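Lighter-than-air flight, week 2
Notes by Armindo Amaral

Welcome back, everyone! Last time we left off with helium and why it lifts, and I promised we'd get to the ballonets, those air bags inside the envelope that I'm (I admit) very fond of. As the ship climbs, the helium expands, and the pilot lets air out of the ballonets to make room for it.

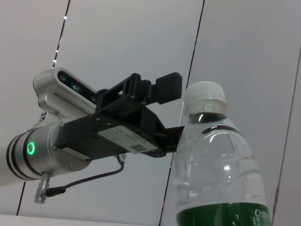

What happens to the ballonets on the way down?
They fill with air again, so the envelope keeps its pressure and its shape.

Please read chapter 8 before Saturday, and bring a pencil!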